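Robot Manipulation Lab, Unit 8
Choosing and Testing a Wrist Camera
Handout prepared by Nneka Ogunleye. Revised Mar 1, 2023.

Last unit we compared grippers, and most of you found that the fingers were fine and the aim was terrible. So now we look at the eyes. Each bench has two wrist cameras to try, the Dreltov and the Kemia. The Dreltov has a fixed lens. The Kemia focuses itself, whenever it feels ready.

Why put a camera on the wrist at all? The overhead camera sees the whole bench and has a fine view of the arm's elbow at the exact moment you need to see something else. A wrist camera goes where the gripper goes. The price is that every wobble in the arm becomes a wobble in the picture, and that a lens set for the far side of the bench is a poor judge of things up close.

Before you trust any detector, look at what it is being fed. Students skip this step every year and then spend an afternoon tuning a threshold that was never the problem.

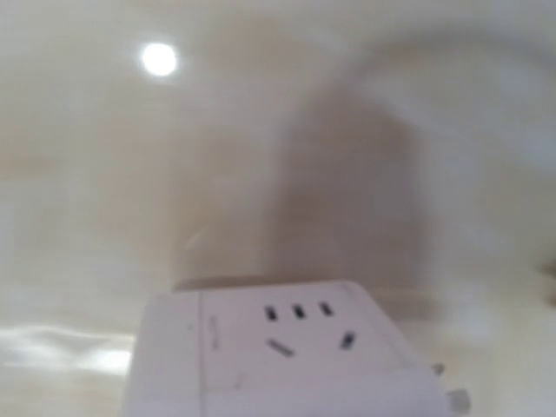

Figure 1. Wrist view of a power socket block on a marble-patterned surface.

Go through Figure 1 with your partner before starting the bench work. The openings can still be picked out, so a rough guess at where the socket face lies is reasonable. The small lettering on the casing is another matter. If your plan depends on reading it, get another plan.

Then consider the background. A glossy surface gives you reflections, and a simple brightness threshold will happily report the round one at upper left as the most important object in the world. The big soft shadow behind the block is nearly as bad. Callum Urquhart's edge finder from the June session was very fond of shadows. It is still in the shared folder, as a warning.

Bench work

1. Mount the first camera and tighten both screws. Hand tight is not tight.
2. Save 12 stills of your target with the arm parked, then 12 with the arm moving at slow speed. Keep the lights the same.
3. Run the Paterson script on both sets, with the settings as they come. Write down every miss and every false hit.
4. Swap cameras and repeat. Redo the hand-eye calibration first. Yes, again.
5. Move the lamp and run the parked set once more.

Exposure: start at 8 ms. At 28 ms the picture is brighter and your motion blur is, too. Bheki Mokgethi has the spare lamps and would like them back this time.

Write-up

One page per pair, plus your table of results. Say which camera you would bolt on for a plug insertion task and at what distance you would stop believing it. "The Kemia looked nicer" will get the mark it deserves. The unit is scored out of 100, and 28 of those are for the error table, so please have one.

Reading: Vitcombe notes, section 12, on blur and focus. Skip the part on color.

Questions to Archie Halliday in the lab.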